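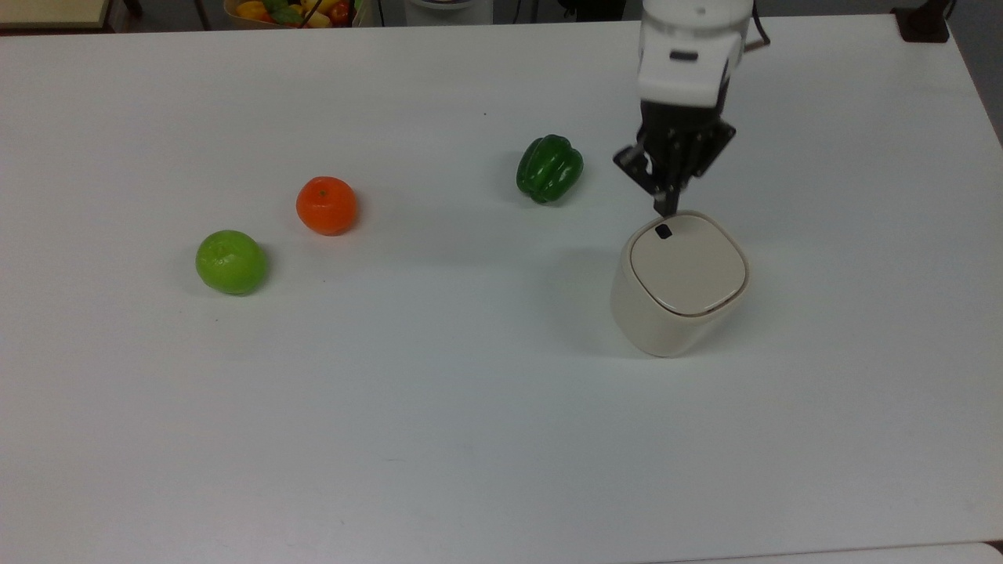

Figure 4.1 A green apple, a tangerine and a green bell pepper on a white tabletop.

Chapter 4
Choosing Serving Dishes and Everyday Crockery

9 min read

By the time you reach this chapter you will have spent a good while with knives, pans and linen, and you may be feeling that the hard decisions are behind you. I'm sorry to say that crockery is where most households and small dining rooms go wrong, and they usually go wrong in the same cheerful way. Somebody falls in love with a dinner plate. The dinner plate is bought, in quantity, and only later does it come to light that the matching bowl is too shallow for soup, that the mugs don't stack, and that the oval platter was dropped from the range the October before last.

So we shall start somewhere a little less romantic, with the cupboard. Before you look at a single catalogue, measure the shelf where the plates will live. Measure its depth as well as its height, and measure the inside of the dishwasher while you have the tape in your hand. A generous modern dinner plate can be wide enough to foul the spray arm in an older machine, and a plate that has to be washed by hand every evening soon loses its charm, whatever colour it is.

After the cupboard comes the question of body, the word potters and buyers use for the stuff a dish is made of. You will meet four bodies in this book: earthenware, stoneware, porcelain and bone china. Earthenware is fired at the lowest temperature and chips the most readily, though it takes bright glazes beautifully and I have never been able to resist it for a fruit bowl. Stoneware is heavier and denser, and it's what I would suggest to anyone with children or a busy lunch trade. Porcelain is harder again and can be made quite thin. Bone china is usually the lightest in the hand, and people who have always kept theirs "for best" are often surprised at how well it stands up to ordinary use. We look at each of these in turn in Section 4.2, with a short test you can do at home using a pencil and a cup of cold tea.

Then there is the shape of the rim. A coupe plate has no rim at all and curves gently up at the edge, so you get more room for food and a rather relaxed look. A rimmed plate gives you somewhere to put your thumb when you are carrying three of them, and it keeps gravy off the tablecloth (most of the time, anyway). Neither is more correct than the other, and plenty of tables mix them happily.

Throughout the chapter we will follow two ranges, so that you have something definite to compare. Lirkura is a plain white stoneware sold by the single piece, and Zovo is a coloured porcelain sold only in boxed settings. Lirkura is the easier one to top up when something breaks. Zovo costs less per place at the start, and you pay for that later, when one cracked saucer means another whole box. Keep both in mind as you read, as the exercises come back to them again and again.

The running case study is the dining room at Fraser, a small guest house that replaced all its tableware in a single season. Its first stock count came to 963 pieces, including a good many odd saucers that had outlived their cups. The original order, placed when the house opened, had been for 2587. You will find the two lists set side by side in Section 4.4, and I would encourage you to spend some time over them with a cup of something warm, looking at which pieces vanished and which hardly moved. The teaspoon saucers tell quite a story! So do the vegetable dishes, most of which were never taken out of their paper.

A word on serving dishes, which have a section all to themselves. Students tend to hurry past them on the way to the place settings, and I understand why, but a table with good platters and very modest plates will nearly always feel more welcoming than the other way around. The Narkel sizing chart, printed at the end of the chapter, lists the usual platter and bowl sizes by the number of people served. Treat it as a place to begin. It was drawn up with family-style meals in mind and runs small if you like to put everything out at once, as I do.

Before you go on, take out every serving dish you own, or can borrow, and write down the last time you used each one. Be as truthful as you can manage. Bring the list with you to Section 4.1, where we begin with the oval platter and the trouble of finding somewhere to keep it.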